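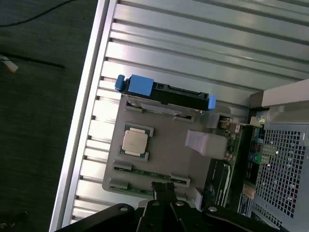 Soledad Zabala would have the term kept for the metal box alone, without the board or the drives, but most shop manuals and most people in the trade use it for the whole opened unit, and so does this article.

Server chassis

A server chassis is the case that holds the working parts of a server. Usually sheet metal. Ribs or ridges pressed into a panel stiffen it without adding much weight. Size and layout vary a lot by maker.

Parts

Processor: chip on a green substrate with a silver metal heat spreader on top. Sits in a raised frame. Heat sink goes over it, with paste or a pad between.
Memory: long thin circuit boards standing in slots, held by clips at the ends. Often in rows near the processor, to keep the traces short.
Drive carrier: tray or sled for one drive. Colored tabs, blue for instance, are common on carriers; on many makes the color marks a part meant to be handled, but theres no fixed rule.
Shroud: molded plastic, steers air over the hot parts. Usually lifts out by hand.
Motherboard: everything else plugs into it.

Servicing

Power off, cords out, then the lid. Work on a clear flat surface and keep loose cables off to one side. Chips by the edges only. Old thermal paste is cleaned off before new is put on.

Makers

Enent sold a low chassis, the 335, and later the deeper 600. Astard made carriers to fit both. The Song 59 used the same rails but a diferent lid latch, see Cornomcombe works.

See also: rack unit, heat sink, blade server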